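## 3. Running the Open Day Demonstration

This section covers showing the Fovemik simulator to visitors at the Iltunthorpe site. Read it through the evening before. Reading it while people are taking their coats off has been tried, and the results are in the incident log.

### 3.1 Before the doors open

1. Switch on the demo computer and both wall screens. The left screen shows the wrist view, the right one the room view.
2. Log in with the **visitor** account. The staff account also works, but it puts your inbox on the wall.
3. Open Fovemik and load the room set called `Tlapale`. Loading takes 590 seconds on the Coltard machine. The progress bar will reach the end well before that and then sit there looking pleased with itself.
4. Set **Arm speed** to 20. Higher settings make the arm look clever right up to the moment it goes through a wall.
5. Press **Home**, then **Open gripper**.

> **Note:** Groups are limited to 16 people. If a seventeenth person turns up and is under five years old, use your judgment.

### 3.2 The demonstration

1. Tell the group that the arm and the room are both simulated. Say it again after the first question.
2. Press **Wander**. The arm moves through the furnished room without touching anything, or that is the plan.
3. Press **Pause** when the wrist view has some furniture in it, and point out the two fingers. Most visitors take a moment to work out which way is up. Let them. 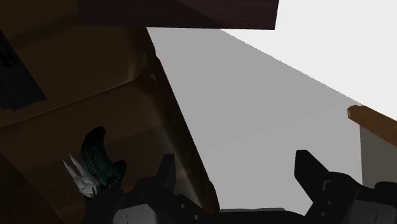

4. Offer the hand controller to one visitor at a time. Left stick moves the arm, right stick turns the wrist, trigger closes the fingers.
5. Allow 3 minutes each. Adults will ask for longer more often than children do.
6. Between turns, press **Home** and **Open gripper** again.

> **Caution:** Do not press **Reset room** during a turn. It reloads the whole set, and you will have 590 seconds to fill with conversation.

### 3.3 If something goes wrong

- **The arm shakes in place.** A finger is stuck inside the furniture. Press **Pause**, then **Home**. Avoid the word "possessed."
- **The wrist view turns solid gray.** The arm may be facing a wall at close range. Turn the wrist before calling anyone.
- **The controller does nothing.** Check the batteries. Spares are in the drawer marked CABLES; the cables are elsewhere.

### 3.4 Closing down

1. Choose **File > End session** and answer **No** to saving the layout.
2. Put the controller back on its charger and switch off both screens.
3. Write the number of groups on the sign-off sheet.

*Section revised December 21, 2019. Replaces the September version, which had the sticks the wrong way round.*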